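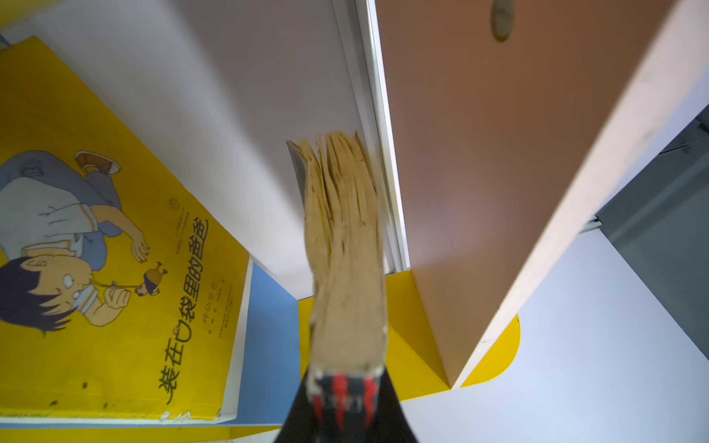 脱酸スプレーの宣伝文句を、2022年9月の分としてもう一度まとめて疑っておく。Liyanage社から届いたRolturaの資料には「紙の若返り」と書いてある。若返るわけがない。酸を中和して、アルカリの備えを少し残す。仮に全部うまくいっても、折れの進みが遅くなるだけで、切れた繊維はつながらない。黄褐色の傷んだ本で、小口の紙がほつれて折れ、重なって束になっているような状態のものに何を吹いたところで、あの縁はあのままだ。ああいう傷みは手と棚板と出し入れの問題が大きく、pHの話とは分けて考えたい。ところが資料の「処理前・処理後」の比較は、処理後のほうだけ小口をきれいにそろえてから撮っているように見える。そろえれば何でも若く見える。

印刷 | メールで送る

手元の試験の条件。廃棄扱いの中性紙でない文庫から本文紙を切り出し、処理あり、なし、溶剤だけ、の三群。溶剤だけの群を置けと言ったのはMajumderさん(Debashish Majumder)で、正しい。メーカーの試験にはこの群がない。溶剤で表面の汚れが動いただけでも色差計の数字は変わるので、白くなったという結果をそのまま薬剤の手柄にはできない。

加速劣化は湿熱で7日。耐折は各群6枚ずつ。少ない。少ないのは承知で、傾向が見えなければやめるつもりで始めた。

結果のメモ。
・表面pHは処理ありで上がった。上がらなければ詐欺なので、驚くことではない。
・ただし紙の真ん中を裂いて測ると、ノドに近いほうはほとんど動いていない。本を開いて吹く以上、奥まで届かないのは当たり前だと思うが、資料には「均一に浸透」とある。誰がどこで測ったのか。
・耐折回数は処理ありがやや上。ばらつきが大きく、処理なしの一番よい一枚が、処理ありの平均を超えている。差があるとは書けない。
・粉が出た。濃い色の表紙見返しに白く残る。刷毛で落ちるが、落としたらその分の備えも減るはずで、どちらを取るのか説明がない。
・匂い。換気しても翌朝まで残った。

「一本で最大600ページ」という表示も試した。ページの大きさが書いていないので、確かめようがない。文庫なら届くのかもしれないし、大判なら全然足りない。問い合わせたら「使用環境により異なります」と返ってきた。それなら数字を載せないでほしい。

保存箱のほうも同じ業者が勧めてくる。Notwoodという板紙で、木材を使っていないから酸が出ない、という理屈らしい。木でないことと酸が出ないことは別の話だ。リグニンがなくても、接着剤や表面の塗工から何か出ることはある。箱に入れた銀板の変色を見る簡単な試験をかけてあって、3月に古い箱で同じことをやったときの板が比較に残っている。封をしたまま触らないこと。前に誰かが途中で開けて、いつ開けたのかわからなくなった。

Majumderさんの意見は私より少し穏やかで、配架の多い本には効かなくても、動かさない資料にまとめて処理する分には意味があるかもしれない、というもの。反対はしない。ただ、動かさない資料なら温湿度を下げるほうが先で、書庫の空調はいまだに夏に止まる時間帯がある。薬剤の予算でそちらを直せないのか、と毎年同じことを書いている気がする。

文献も読み直した。Rolturaの資料が引いている報告は、別の液の、しかも浸漬処理の結果だった。スプレーの根拠にはならない。引用の番号も一つずれていて、たどると糊の論文に着く。糊の論文のほうが面白かった。

小口の傷みについては、スプレーとは関係なく手順を見直したい。詰めすぎた棚から背の上を引いて抜く癖が、職員にも利用者にもある。両隣を少し押し込んで胴を持つ、と貼り紙をしたことがあるが、効いたかどうかの記録がない。貼り紙も効き目を測らなければメーカーの宣伝と同じなので、次は貼る前に傷みの段階を付けておく。段階は3つで足りると思う。細かくすると付ける人によって割れる。

保管用ファイル名の頭は「Taken」で統一。前回の測定分は名前がばらばらで、色差のデータを探すのに半日かかった。

未処理のこと
溶剤だけの群の耐折をやり直す(一枚、つかみの位置で切れた)。
粉を落とした後の表面pH。
見積もりは断らず保留。ノドの測定値を添えて、浸透の試験方法をLiyanageに文書で聞く。返事が来るまで二本目は開けない。

ホーム 作業ノート 紙資料 測定 過去の記録 連絡先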